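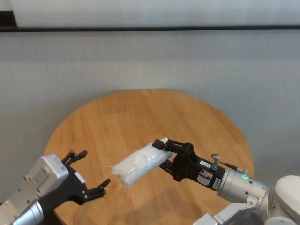

Can a robot put a new liner in a kitchen trash can yet? Sometimes, if the liner is already loose, the can stays put and no one minds waiting.

I have been keeping notes on bag handling since last July, mostly because the published demos favor rigid objects. A mug has one shape. A thin plastic bag has a new one every time it is touched, and the layers cling. With one parallel gripper clamped near the end of a rolled bag and the other open a short distance away, the grasp itself is the easy part. The second hand has to take one layer and leave the other.

The Mellard planner treats the bag as a sheet with unknown folds and replans after each contact. Over 328 logged attempts at opening a bag, its usual failure was pinching both layers and pulling. Finger force made little difference. Fingertip shape made more – a narrow pad finds an edge that a wide one flattens.

Olel goes the other way and learns from teleoperated runs, 2,000 of them in the current set. It is smoother and recovers better from a slip, but it gets worse quickly with a bag stock it has not seen. I tried 10 thinner bags from the Grirnville store and stopped early.

Shop floors are further along, since a packing line can buy one bag on one roll and blow it open with air. A kitchen has whatever was on sale. Next I want to rerun the Mellard tests with the narrow pads on both hands.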